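This site uses cookies to keep you logged in to the list archive. By continuing to read you accept them. [Accept] [Settings]

Re: [dranura-growers] Sourdough starter kept in the fridge, smell of nail polish

Thursday, July 22, 2021

Hello to all,

I am answering the message from last week about the starter with the strong smell. I wanted to answer sooner, but I preferred first to repeat the thing at home, because I do not like to give advice from memory only.

> I have moved my starter to the fridge in June, as we were away. It was
> fed before with 50 g of flour and 50 g of water. Now when I open the jar
> it smells of nail polish remover and there is a grey liquid on top.
> The dough made with it is very slow and becomes sticky. Should I throw
> everything away and begin again, or can it be saved? I use the Flatard
> wholemeal, always the same sack.

In my opinion it can be saved, if there is no mould. Please look carefully at the inside of the glass and under the lid. Pink or orange streaks, or anything with hair on it, mean that the jar must go into the bin, with no discussion. A grey liquid alone is a normal thing in a starter that has eaten all its food. I pour it away. Some people stir it in again and get a more sour bread, which my family does not like.

The smell of nail polish is also a sign of hunger. I had the same one two years ago, when I was working late for many weeks and the jar stayed behind the pickles. What I did then, and what I have repeated now, is this. I took one teaspoon from the middle of the jar, not from the top, and put it in a clean glass with 50 g of flour and 50 g of water at room temperature. The next day I kept again only one teaspoon and did the same. After 4 days the smell was like yoghurt and the dough was rising well. In a cold kitchen I would wait a bit longer.

About the flour I have a small remark. The Flatard wholemeal is good, I use it also, but a starter fed with wholemeal becomes hungry faster than one fed with white. For the fridge I now make it with white flour and less water, so it is more like a paste. It keeps in this form for two weeks without the strong smell. When I want to bake, I take it out the evening before and feed it with wholemeal again.

For the sticky dough, I think the starter was simply too acid. With a healthy one my usual bread is 300 g of wholemeal and the rest white, and it holds its shape. If yours is still sticky after the cure, please write how much water you put. In July I always reduce it a little.

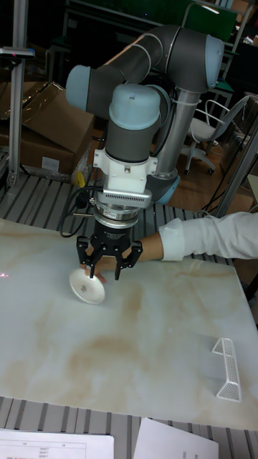

How much starter should one keep in the fridge between two bakings?

One or two spoons are enough for a family that bakes once a week, and you can build up the quantity with a single feeding the evening before.

I have one question for the others also. The mill at Skullmont has stopped the small bags of rye and sells only the big sack, which is too much for me. Has somebody tried the rye from Giraldo? I would like to know if it is finely milled, as the coarse one does not suit my recipe. If two or three members live near me, we could also share a sack from Skullmont and divide the price. Please write to me directly for this and not to the whole list, so we do not fill the mailboxes.

With kind regards and good baking

--
Subscribe to our newsletter and receive the list digest once a month. You can unsubscribe at any time.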